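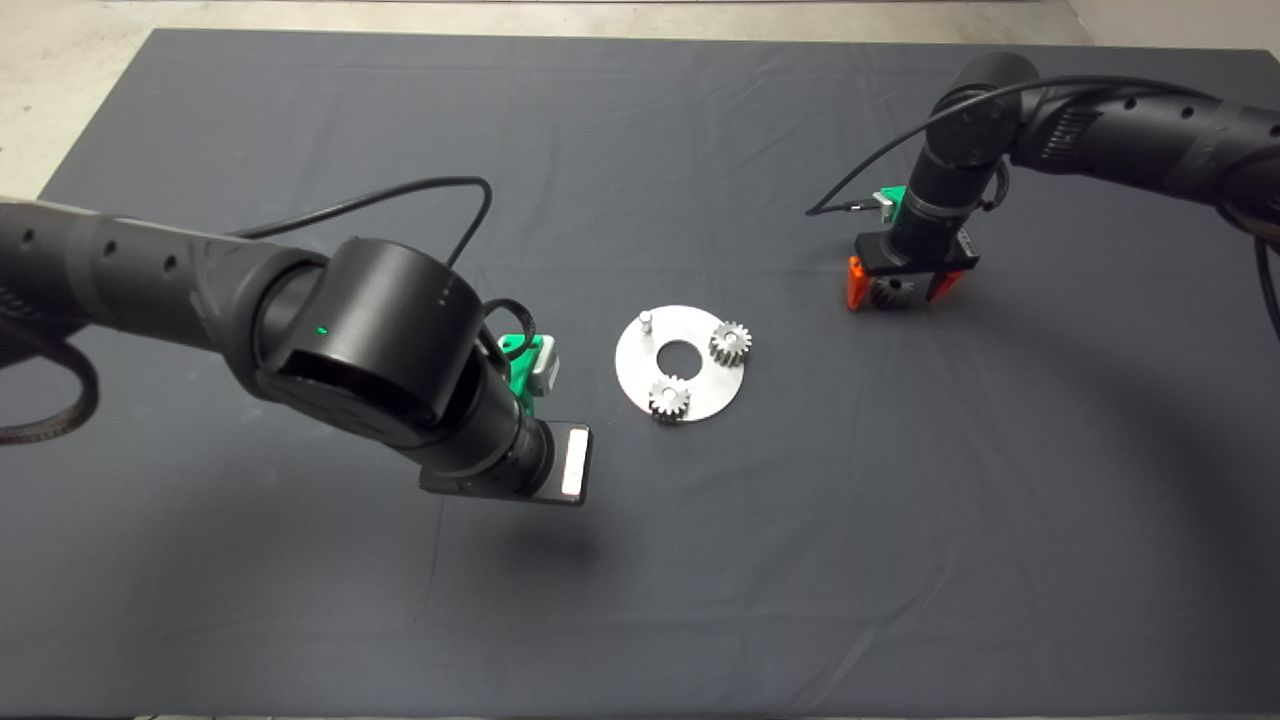 Failed SSH logins on the Stinness box – how worried should I be?

Home Forums Server Security Logs and Monitoring New posts Search

brackenfold
Wednesday, August 18, 2021
Hi all, long-time reader and very occasional poster. I look after a small Linux server for our shop (hostname Stinness) and last night I finally sat down with a cup of tea and the auth log. There were nearly 500 failed logins in one day, mostly for root and admin, and then a handful for a user called "relis". Those are the ones that bother me, as Relis is the name of our backup job and it really does have an account on there! Password logins are still switched on, I'm afraid. Is it just background noise, or has somebody done their homework on us?

tinroof_hosting
Welcome out of the shadows! The root and admin attempts are noise, every machine with port 22 open gets them all day long. The backup name is more interesting. Does it show up in anything public, like a DNS record or an old config in a code repository? I'd turn off password logins tonight, keys only, and then put Brirkotico in front with a ban after 4 failures.

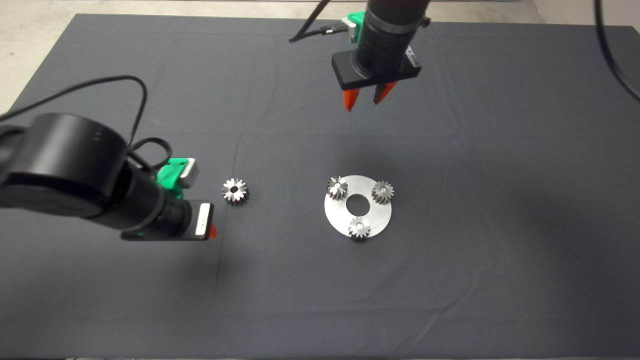

And do test your key from a second terminal before you close the first one. I once locked myself out of a machine two states away and had a long drive to think about it.

mossy_kernel
I'll disagree a little, in a friendly way. Keys only, yes, absolutely. But I wouldn't bother with Brirkotico on a box that small – once passwords are off, the bans mostly tidy up your log, and you've got one more thing to keep updated. Moving SSH behind the VPN would do you far more good.

tinroof_hosting
Fair enough, though a tidy log is worth something when you're the one reading it over tea. I run it on 31 machines and it has never given me any grief. We may have to agree to differ on this one! 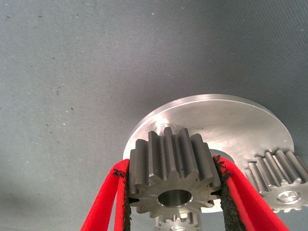 Gear held between two red gripper fingers

brackenfold
Thank you both, you've been so kind. Keys are on and passwords are off (tested from a second terminal, I promise). And I found the leak: our old status page on Daly listed every job by name, relis included, and it had been public since November. It's down now and I've renamed the account. I'll try the VPN this weekend and leave Brirkotico for later.

mossy_kernel
Good find on the status page. Check the successful logins for relis too, going back as far as your logs do. If they all come from your backup host I'd sleep fine.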